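Questions I Often Get

I keep this page for the readers of my craft blog, because the same questions arrive by email again and again. If you do not find your answer, please write to me, but have patience. I answer in the evenings. The page was last changed on 25th May.

What is this blog about?

Mostly sewing and paper crafts, with some embroidery in winter. I write the instructions myself and I try every pattern before I publish it. The blog has the name Gratia, which was the name on an old tin of buttons I got as a child. I still have the tin.

How often do you publish a new tutorial?

I try to publish 2 in a month. In March I published only one, as the zip pouch needed to be drawn again from the beginning. The opening was too narrow for a hand. I prefer to be late than to send you a pattern with a mistake in it.

Can I print the patterns at home?

Yes. All patterns are made for A4 paper. In the print window please choose "actual size" or 100 per cent, and not "fit to page". On the first sheet there is a small test square. Measure it with a ruler before you cut anything. If the square is too small, your printer has made the whole pattern smaller, and the pieces with curves will not meet.

Which paper do you use for the templates?

For a template I will use once, normal printer paper of 80 grams. For a template I want to keep, I glue the print on a cereal box and cut again. For greeting cards I use heavier card, 120 grams or more. Very thick card can crack on the fold, so draw along the line first with an empty ballpoint pen.

I am a complete beginner. Where should I start?

Start with the Weta bookmark. It has only straight seams and you can finish it in one evening, even by hand. After that I would make the Nerkis needle case, which teaches you to sew on a button and to turn a corner. The Yurchenko apron looks simple in the photos, but the neck facing is difficult and I do not recommend it as a first project.

Why do your patterns have such strange names?

I am bad at names, and "Pouch number four" is hard to find in the search box. So I choose words which I like the sound of. There is no deeper meaning.

Do I need a sewing machine?

For the small projects, no. Backstitch by hand is strong enough for a bookmark or a needle case. For the apron and the bags I would use a machine – the long seams are tiring by hand, and the straps have to carry some weight. An old machine with a straight stitch and a zigzag is enough for everything on this blog.

What seam allowance do you use?

8 millimetres, if the pattern does not say another thing. It is already included in the printed pieces. Some readers have added it a second time and their pouch became too big for the zip, so please check this before you cut.

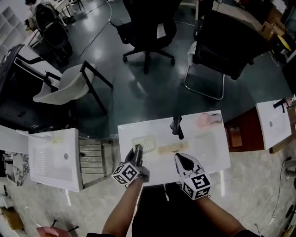 Can I change the size of a pattern?

For flat things like bookmarks and cards you can make the print bigger or smaller as you like. With bags and pouches it is less easy. The seam allowance changes together with the pattern, and the zip stays as long as before. In this case I would draw the new size on squared paper and sew one trial piece from an old bed sheet.

May I sell things which I made from your patterns?

Yes, in small numbers, for example at a school fair or a market. Please write on the label that the pattern is from Gratia. You may not sell the pattern itself or put the file on another website. If a friend wants it, please send her the link.

The download does not work. What can I do?

First try with another browser. Some telephones save the file in a folder which is hard to find, so look also under "Files" or "Downloads". If the file opens but the pages are empty, save it to a computer and open it there. When nothing helps, write me the name of the pattern and I will send it to you by email.

Do you take requests?

I read them all and I keep a list, but I cannot promise a date. At the moment the list has many requests for a lined pencil roll, so this will probably come next.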